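I've gone right off the to-do list. I know, I know, everybody swears by them, and for years I was the worst of the lot (I had a Nustine planner with tabs!). Then last March I counted up everything on mine and there were 253 things on it, some of them so old I couldn't tell what they meant. One just said "Ilby – ask". Ask what?

My trouble with lists is that they make every job look the same size. "Ring the dentist" gets one line and so does "sort out pension", and guess which one I did. I'd spend a happy evening ticking off tiddlers and go to bed feeling marvellous, with the pension still sitting there like a toad.

Glória Cardoso, my old manager, kept no list at all and it drove me mad at the time. She'd come in, decide on one thing, and do it till it was done. If she forgot something, somebody rang her up and reminded her. I used to think that was cheeky. Now I think most of what we write down would find its way back to us if it mattered, and the rest can go in the sea.

I'm not a complete savage, mind. Shopping still gets written down, and so do birthdays. But the big list went in the recycling on 4th December and I've missed it for around 15 minutes in total, mostly while queueing.

My sister thinks I'll be back on the tabs by spring. She may be right – she has seen me give up sugar – but I did finally ring about the pension.

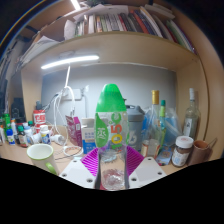
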